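The Quách Cloth

Liliana Zanetti left the cloth to whoever could read it, and that was the trouble, as none of us could.

She had run the remnant shop in Wolcombe until the February she died. Hiwot Derese and I were clearing it for the landlord, who wanted the keys back by four. Most of the stock had gone in bags to the charity in Skadgate. The cloth was in the bottom drawer under the till, wrapped in a pillowcase, with a ticket pinned to it. The ticket said "Quách, 3099" and under that, in Liliana's small writing, "for whoever can read it".

"Is that a price?" Hiwot asked.

"It can't be. She never sold anything for more than 200."

We took it to Diễm Ông, who had the workroom upstairs and a table big enough to open it out. She pulled it flat with the sides of her hands. The writing went in columns, big loose characters with small ones packed in between, some black and some gone to grey.
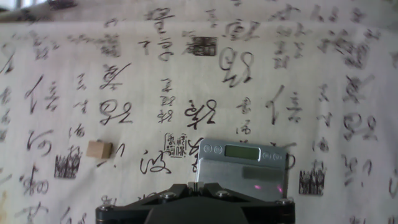 Diễm said she was sorry, but her Chinese stopped at menus and her grandmother's name. She rang her cousin, Nhi Trình, who had done two years of it at college and now fitted kitchens. Nhi came over in her work boots and walked up and down beside the table for a while with her head on one side.

"That could be road," she said. "And so could that one. That might be letter, or trust, it depends. Wave, perhaps, down there."

"So what does it say?" I asked.

"Road, letter, wave, road."

"Is it a poem?"

"It's a print," Nhi said. "Look, it comes round again. It's the same bit over and over. Somebody wrote it out once and then it was made by the metre."

Hiwot sat down on the stool. I think she had hoped for a will, or a love letter. She had worked for Liliana for 3 years and had never been told where she lived before Wolcombe, or who she had lived with.

"Does it say Quách anywhere?" she asked.

Nhi bent down to the seals and took her time over them. She said seals were harder than handwriting and she had never been good at them. It might be in there. She wouldn't swear to it.

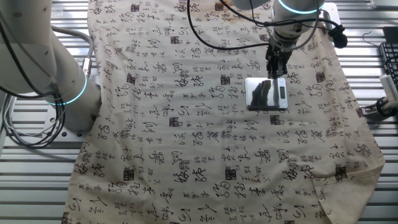
Diễm put the kettle on. It was past two, and there was still the back cupboard to empty. I said we should ring Tiruwork Gudeta, who had kept Liliana's accounts, and Hiwot did it from the landing so that she could hear.

She was gone a long time. When she came back she had written on her hand.

"Quách was a man with a stall at Cludska market," she said. "She bought cloth from him every spring. Tiruwork says 3099 is his telephone number, from when they were short."

"And the reading?"

"He told her he'd teach her. She used to say it to Tiruwork when they did the books. Next year she'd learn."

Nhi asked if he was still alive. Tiruwork hadn't known.

Diễm said the cloth would make curtains, and then said she hadn't meant it. Hiwot finished her tea standing up. She folded the cloth in half and in half again, and I held the pillowcase open for her while she slid it in. She pinned the ticket back on the outside, where it had been.

"I'll have it," she said. "There's an evening class in Skadgate."

Then we went down and did the back cupboard.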